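4.3 Placing and leveling the Gravley tabletop dehumidifier

Read section 4.2 (Unpacking) before you start. The unit must stand upright for two hours after transport before it is connected to power.

1. Choose a hard, flat surface that can carry the weight of the unit with a full tank. Glass tops and folding tables are not suitable.

2. Leave a clear space of 100 mm behind the unit and on both sides. The air outlet is on top. Do not place the unit under a shelf.

3. Turn the four feet clockwise until they stop, then set the unit down with the tank facing you.

4. Press lightly on each upper corner in turn. If the unit rocks, turn the foot at that corner counterclockwise, half a turn at a time.

5. Slide the tank in until it clicks. The TANK light goes out within five seconds. If it stays on, remove the tank and check that the float moves freely.

NOTE: The tank holds 2,000 ml. The unit stops at the fill mark, before the tank is full to the rim.

CAUTION: Never tilt the unit with the tank in place. Water can reach the fan motor. Damage of this kind is not covered by the warranty.

4.4 Fitting the drain hose (optional)

Continuous drainage is recommended for basements and for any room that is left unattended for more than 368 hours. Use the hose supplied with the Plenum drain kit or any hose with the same inside diameter.

1. Switch off the unit and pull the plug.

2. Remove the tank and empty it.

3. Pull the rubber plug from the drain port. Keep the plug - it is needed if you go back to using the tank.

4. Push the hose onto the port as far as the collar and tighten the clip by hand.

5. Lead the other end to a floor drain. The hose must slope down along its full length, without loops or kinks. Maximum length is 1,000 mm.

6. Put the tank back. The unit does not run without it, even when the hose is fitted.

CAUTION: Do not lead the hose into a sealed container.

4.5 Protecting the tabletop

Condensation can form under the unit when the room is warm and the tank water is cold. On wood, place the supplied mat under all four feet. Lift the mat once a week and wipe the surface dry with a soft cloth. Do not use the mat on a freshly oiled or waxed top - allow the finish to cure first.

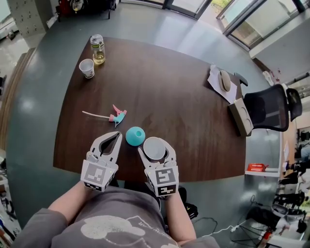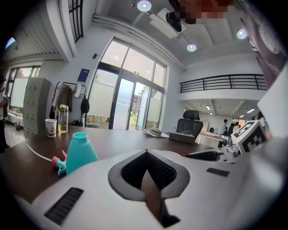 Fig. 4-6. Brown tabletop, both views.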